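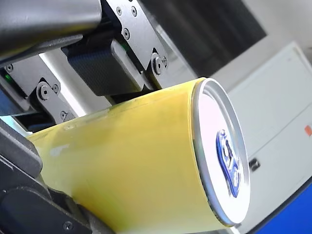 Jerik notebook, August, started 10 past 2

Grip force, again. Deepak Pant had the setting at 800 when I came in, which he says is where the Parkcombe lot run theirs. The Parkcombe lot pick up wooden blocks. We are supposed to be picking up drinks cans for the recycling round, and the rules dock points for any can "noticeably altered by handling", a phrase I have now read out loud to Deepak twice.

Brought it down to 309. No science in that, it was the last number in the old Flirlow config and I was too lazy to type a new one. Will work downwards from there in steps and write the numbers in the back of this book, NOT on the whiteboard, where they get wiped by whoever has maths next.

Things to sort on the approach:
- Come in along the length of the can, more of the pad on the metal. At an angle the load all goes to one edge and the wall creases.
- Close slowly for the last bit. At the moment it shuts like a car door.
- Yellow cans only until the colour code is fixed. The sorter thinks silver ones are the table.

Girish Grewal wants to wrap the pads in bicycle inner tube. I said we should get the force right first and then start gluing things on. He said that was what I said about the elbow. He has a point about the elbow. 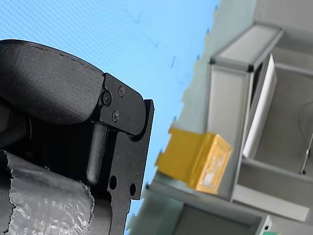
Gripper from the side, finger plate and rod. Plastic wrap still on the lower body.

Checked the screws on the angled plate against the drawing. The drawing says Maurya rev B and shows a different plate, so that was ten minutes well spent. Girish is redrawing it. Until he's done, the hardware is the documentation and please don't take it apart.

The finger plate has two round holes and I would like to use the lower one for a soft stop, if it doesn't foul the rod. Needs measuring with proper calipers. Deepak's thumb is not calipers.

Next session: finish the force steps, try a full can against an empty one, put the slow close in as a setting so we can all argue about it separately. Bring cans. Rinse them first, Deepak.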